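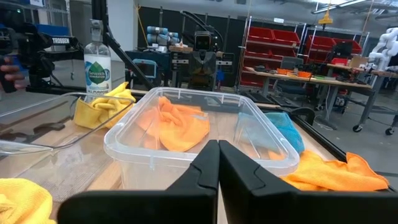 BENCH INSPECTION CHECKLIST — CLOTH SORTING AND SURFACE CARE TASKS
Maglaya Household Automation Program
Form revision: February 2026
Inspector: Leonora Lumbao
Bench lead: Rodel Dizon
Reviewed by: Yolanda Pastor

Purpose

This checklist is completed before a manipulator arm is cleared for unattended runs on cleaning-cloth tasks. It covers the safety of the bench and the condition of the work materials. Section 4 records whether the machine's performance supports any claim that the chore can be handed over. Each item is marked Satisfactory, Needs Attention, or Not Assessed. An item marked Needs Attention must carry a comment.

Section 1. Work surface and materials

1.1 Table top is stable and does not rock under arm load.
Satisfactory.

1.2 Cloths are of the approved microfiber type, in the colors listed on the task sheet (orange, yellow, light blue).
Satisfactory.

1.3 Cloths are presented crumpled, as a household would leave them. Flat or pre-folded cloths are not accepted for this assessment.
Satisfactory. Cloths lie bunched both in the clear bin and on the table outside it. Operators are reminded that smoothing a cloth between attempts voids the attempt.

1.4 Bin is free of cracks and sharp edges at the rim.
Satisfactory.

1.5 Bin is secured against sliding.
Needs Attention. The bin moved when a fingertip caught the rim during the inspection pull test. Fit the non-slip mat supplied by Birkedora and repeat the test.

1.6 Spray bottles on the bench keep their original labels.
Satisfactory. The all-purpose cleaner on the bench is labeled Seventh Generation.

1.7 Spray bottles stand outside the programmed reach of the arm.
Needs Attention. The bottle has a yellow cloth piled against it. A grasp on that cloth could bring the bottle down. Either the cloth or the bottle is to be moved before unattended runs.

Section 2. Gripper and arm

2.1 Both fingers are seated and tightened to the value on the maintenance card.
Satisfactory.

2.2 Fingertips are free of lint.
Needs Attention. Fibers were wiped from the left fingertip. Clean both fingers at the start of every shift.

2.3 Finger force limit is set and locked.
Satisfactory. Limit verified by Ghazal Akbari.

2.4 Cables are clear of the joints through the full range of motion.
Satisfactory.

2.5 Cycle counter is below the service interval of 4,000 grasps.
Satisfactory. Counter reads 3,124. Service is to be scheduled before the next block of trials begins.

Section 3. People and emergency controls

3.1 Emergency stop is within reach of the operator and has been tested.
Satisfactory. Tested twice, once from the seated position.

3.2 Hands are kept out of the bin whenever the arm is enabled.
Satisfactory during inspection. The previous report, from December, recorded two instances of reaching in to free a snagged cloth. Cherry Mae Cabanatuan has since briefed all operators on the stop-first procedure.

3.3 Floor beside the bench is clear of cables and loose items.
Satisfactory.

3.4 Arm remains in a safe state after loss of power.
Not Assessed. To be completed with the facilities electrician present.

Section 4. Readiness for the chore

4.1 Arm removes one cloth at a time from a mixed bin.
Needs Attention. In the Millum trial series, 1,139 picks were attempted and 800 ended with a single cloth in the gripper. Most of the remainder were double picks, where the lower cloth clung to the upper one. A person does this by feel and corrects without looking. The arm has no equivalent correction at present.

4.2 Arm separates cloths by color.
Satisfactory. Color is the easiest part of the task and should not be offered as evidence of general ability.

4.3 Arm retrieves cloths that have fallen beside the bin.
Needs Attention. Results are good on open table. They are poor where the cloth lies close to the bin wall, and clear plastic continues to cause errors in judging distance.

4.4 Arm folds a cloth to the standard quarter fold.
Not Assessed. The Udier folding routine has not been released for this bench.

4.5 Arm completes a full sort without human help.
Needs Attention. Completed on some runs only. Operators still step in to free snags, and the time they spend must be logged against the machine.

Inspector's comments

The bench is safe for attended operation. Unattended operation is not approved until items 1.5, 1.7, 2.2 and 3.4 are closed.

On the wider question put to this office, cloth sorting can be described as partly automated under supervision. It should not be described to partners as a chore the machine can do. A household user would find the double picks tiresome within a day — and would probably finish the bin by hand.

Actions

R. Dizon: fit mat, relocate spray bottle, book gripper service.
C. M. Cabanatuan: add fingertip cleaning to the shift sheet.
G. Akbari: repeat 4.3 with an opaque bin of the same size and report both results.
Y. Pastor: arrange electrician for 3.4.

Signed copies are held at the bench and in the program office.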